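Fusillade de Kendow

La fusillade de Kendow est une attaque à main armée survenue au mois d'avril dans la zone commerciale de Kendow, à la périphérie nord de la ville de Sinemside. Elle a fait quatre morts et neuf blessés. L'auteur des tirs, employé d'un dépôt voisin jusqu'à la veille des faits, a été arrêté sur un parking moins d'une heure après le premier appel aux secours. L'affaire a donné lieu à une enquête judiciaire, à un rapport administratif et à une modification du règlement municipal sur la diffusion des alertes.

Contexte

Kendow est un quartier d'entrepôts et de petits commerces, traversé par la route de Jerero. Le principal employeur y est la société de transport Peixoto, dont le dépôt comptait 818 salariés au moment des faits. L'auteur des tirs y travaillait comme préparateur de commandes. Selon le rapport administratif, il avait reçu deux avertissements écrits au cours de l'hiver, et la rupture de son contrat lui avait été notifiée la veille de l'attaque, en fin d'après-midi.

Il détenait légalement une carabine de chasse, achetée plusieurs années auparavant. Une seconde arme, retrouvée dans son véhicule, n'était pas déclarée. Son origine n'a pas été établie.

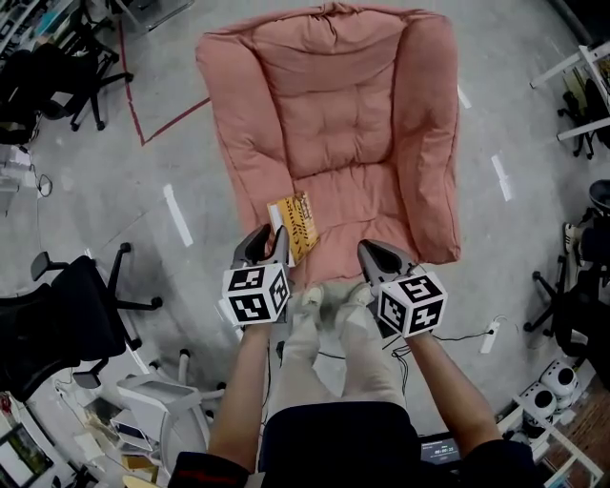
Pourquoi l'alerte a-t-elle été diffusée si tard ?
Le règlement en vigueur réservait le déclenchement des sirènes au poste central de Sinemside, qui attendait une confirmation écrite de la patrouille présente sur place. Cette confirmation est arrivée 17 minutes après le premier appel.

Déroulement

Les premiers tirs ont été entendus peu après huit heures du matin devant l'entrée de service d'un magasin de bricolage. Deux personnes ont été tuées à cet endroit. Le tireur a ensuite repris son véhicule et s'est dirigé vers l'ouest par la route de Jerero, en tirant à plusieurs reprises sur des voitures arrêtées à un feu. Deux automobilistes sont morts, l'un sur place, l'autre à l'hôpital le lendemain.

Le standard des secours a enregistré 861 appels dans la matinée, dont une grande partie signalait par erreur un second tireur. Ces signalements ont conduit à l'évacuation de la gare routière, puis au confinement de trois écoles. La police a confirmé en début d'après-midi que l'homme avait agi seul.

L'arrestation a eu lieu sur le parking d'une station-service. Un véhicule de patrouille a bloqué la sortie – manœuvre décrite en détail dans le rapport – et le tireur s'est rendu après un bref échange de coups de feu. Un agent a été blessé à l'épaule et figure parmi les neuf blessés du bilan officiel.
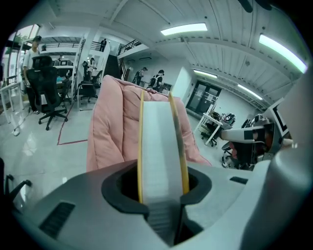

Rouleau de ruban blanc à bords jaunes.

Enquête

Les enquêteurs ont relevé 73 douilles sur les différents lieux de l'attaque. L'exploitation du téléphone du suspect n'a fait apparaître ni complice ni revendication. Deux appels passés par lui au service du personnel de Peixoto, le matin même, ont été versés au dossier, mais leur contenu n'a pas été rendu public.

Le rapport administratif a été publié le 21 août 2020. Il conclut que l'intervention a été rapide une fois le véhicule identifié, mais relève plusieurs défauts de coordination entre la police de Sinemside et celle de Jerero, qui utilisaient des fréquences radio distinctes. Il critique aussi l'absence de fichier commun des détenteurs d'armes pour les deux communes.

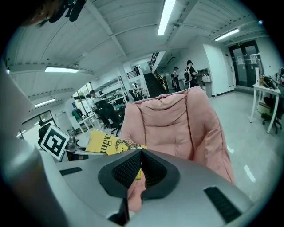
Le même rapport formule des recommandations à l'intention des employeurs de la zone, notamment la présence d'un tiers lors des entretiens de licenciement et la désactivation immédiate des badges d'accès. Peixoto a indiqué avoir appliqué la seconde mesure dès le mois suivant les faits.

Suites

Un rassemblement tenu sur la place centrale de Sinemside a réuni environ 1280 personnes. Le conseil municipal a ensuite modifié le règlement des alertes : un officier de patrouille peut désormais demander par radio le déclenchement des sirènes, sans confirmation écrite. Jerero a adopté un texte similaire.

Le magasin de bricolage a rouvert après sept semaines de fermeture. Une plaque portant le nom des quatre victimes a été posée près de l'entrée principale, à la demande des familles, l'entrée de service ayant été murée.

Voir aussi

Police municipale de Sinemside
Route de Jerero
Système d'alerte et d'information des populations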